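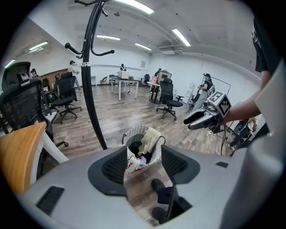
Liliana wanted to know if he was going to sort the colors this time or just put everything in together again.

"Sort them," Fulvio said into the phone.

"You said that in May."

He had. In May he had washed a red T-shirt with four of her white blouses at sixty degrees and then hung them all on the line without a word, as though she might not see it. She had worn the pinkest one to work for a week.

He put the phone on the desk with the speaker on and pulled the basket closer. The yellow cloth was hanging over the rim, where he had dropped it after breakfast. He took that out first and started a pile on the floor.

"What's in there?" she asked.

"The yellow cloth. White things. A lot of dark things underneath."

"Is the white one with the red on it in there?"

He looked. "Yes."

"Then wash that by itself. Cold."

"By itself is a waste of water."

"Fulvio."

"By itself," he said. "Cold."

She had been in Grorside for 12 days, looking after her aunt, who had come home from the hospital with a new hip and a bad temper. The aunt's washing machine was older than Liliana and had to be held against the wall during the spin. She told him this while he went through the dark things. Socks, mostly. A pair of work pants with a receipt in the pocket, soft and unreadable. He flattened it on the desk anyway.

"How is she today?" he asked.

"She walked to the window. Then she told me the window was dirty."

"Was it?"

"Very."

He laughed and heard her laugh too, a little late, the way it went on that line. Then there was water running on her end and she said something he missed.

"What?"

"I said Rebecca can take over from the first. If she gets the time off. She's asking."

He had a sock in each hand. They were both black but one had a thicker heel. He put them together and then took them apart again.

"So you'd be back," he said.

"If she gets it."

"I'll change the sheets."

"Don't change them yet. You'll only have to change them again." The water stopped. "Did you check the pockets?"

"I'm checking them."

"All of them? The shirts too?"

He went back to the pile he had already finished and did the shirts. In one of them he found three coins and a hair clip of hers, the brown kind with the teeth -- he had no idea how it had gotten there. He set it on the desk beside the receipt.

"Anything?" she said.

"Some change," he said, and carried the dark things down the hall.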